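04/12/2025

Today I finally booked the holiday. I was looking at prices for three evenings and my eyes were tired, so in the end I took the second one from my list, the small apartment house in Piras. It is seven nights in January, and the cost is 191 for each person with one suitcase included. Rakiya found the same rooms for 24 more on another site, so I feel quite satisfied with myself.

The flight was the more difficult part. Comier has a departure at a very early hour, and I don't like to wake up at three. The later one costs nearly 76 more – for this money I can eat dinner several times. I chose the early one. Renji Oda says I will regret it at the airport, but he always pays too much for his trips. 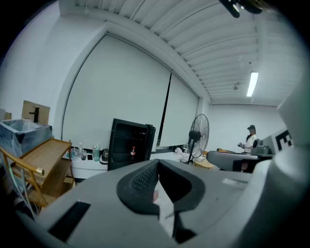 I also wrote to the apartment to ask if the kitchen has an oven or only 2 plates for cooking. They didn't answer yet. If there is no oven, it is not a big problem, I can live from soup and bread for a week.

The pool will be closed in winter, I read this only after I paid. It was in small letters under the photos. Rakiya laughed a lot about it. She wants to walk along the coast every morning anyway, and I must buy better shoes before that, my old ones let the water in.

Tomorrow: print the booking, check the date in my passport, ask my neighbor about the plants.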